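The long life of a tennis ball

Most tennis balls are thrown away long before they are worn out. A club player opens a can, plays a few sets and notices by the end of the week that the bounce has gone a little dead. The felt is fine and the colour is fine, but the ball sits up lower than it did, and into the bag it goes with the others.

At Abernathy, a club with six courts and a long waiting list, the old balls used to go in the skip every May. Yolanda Boateng, who runs the junior sessions, started putting them aside instead. She sorted them on a bench behind the clubhouse, hard ones in one crate and soft ones in another, and by the end of her first season she had 598.

The sorting is done by hand. You hold the ball, squeeze it and roll it round to look at the seam. A good ball gives slightly and pushes back. A tired one gives and keeps on giving. People who have done it for a while hardly look down. The felt matters less than you might think, and a fluffy ball with decent pressure will still do for the under-tens.

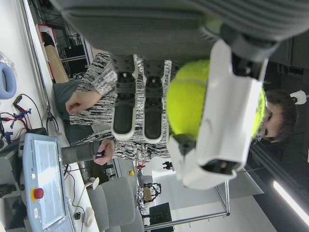
Thaddeus Ridgeway thinks the squeeze test is overrated. He would sooner drop the ball from shoulder height next to a new one and watch where it comes up to. Two people squeezing the same ball will give you two answers, he says, and both will be certain.

He has a point, and the drop test is easy enough to do at home. Use a hard floor and let go of both balls together, without pushing either. If the old one comes up well short of the new one, it is finished for matches. It may still be useful for serving practice, where you only hit it once before picking it up again.

After that there are plenty of jobs left. Cut with a cross, a ball will go over the foot of a chair and stop it scraping. Whole, it can go in the dryer with a duvet to keep the filling from clumping, although a clean one is best and bright felt can shed. Tobias Zamora keeps one by his desk at Hosia for his shoulders. He leans on it against the wall for a few minutes before lunch and says it has outlasted two proper massage rollers.

Dogs are the obvious home for the rest, with some care. Felt picks up grit, and grit wears teeth, so a ball that has been round the park for a month should be swapped. A big dog can also split one, and the pieces need taking away.

The other half of the job is somewhere to work. Boateng's bench was too narrow and balls kept dropping off the back. A wide, pale top is better. Dirt shows up on it, and so does the felt dust, and it wipes down in a minute. A pencil line or two will keep the piles apart if several people are sorting at once.
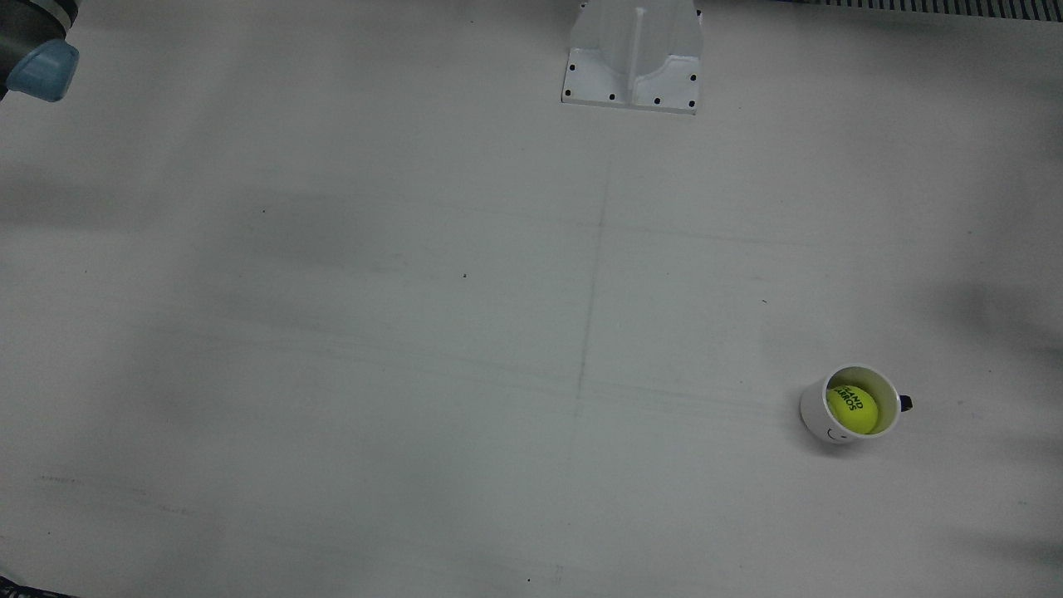 A white tabletop with faint guide lines.

Abernathy now keeps 127 of its best old balls for the juniors and gives the remainder away in bags at the gate. Chair feet are the most common request.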